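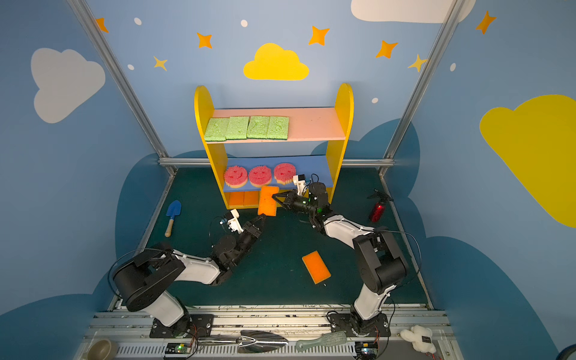
What does a child's cleaning cupboard need? A low shelf, a place for each kind of sponge, and tools small enough for small hands, according to Fludier, which brings its children's tidying range to nurseries and family shops this August.

The range is called Flokska and has 26 pieces. It covers shelves, sponges and a few tools for the garden, all meant for everyday jobs such as wiping a table after lunch or clearing up after planting.

The shelf is yellow with rounded sides, and its three levels are pink, blue and orange. Children put the light green sponges on the pink board, the round pink ones with smiley faces on the blue, and the orange ones at the bottom. Fludier chose the colours so that children who can't read yet can still put things back - no labels are needed.

The garden part of the range starts with a small trowel. It has a blue metal blade with a pointed tip and a wooden handle. 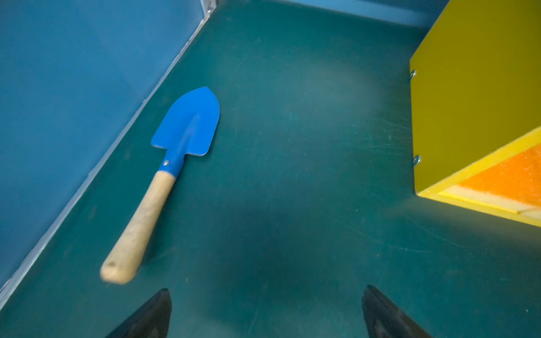 Trowels can be ordered singly or in a nursery pack of 11. Sponges come in packs of 20, in one colour or mixed, and refills will be sold separately from September.

Fludier tried the range at the Pasichnyk nursery over one spring term. Staff there set aside the last part of the morning for tidying, and asked for the shelf to be made lower than first planned. That change is in the version now on sale.

Flokska will be in 30 shops, with online orders handled by Iltonen. Nurseries can ask for a price list through the Fludier trade desk, open from 9am to 4pm.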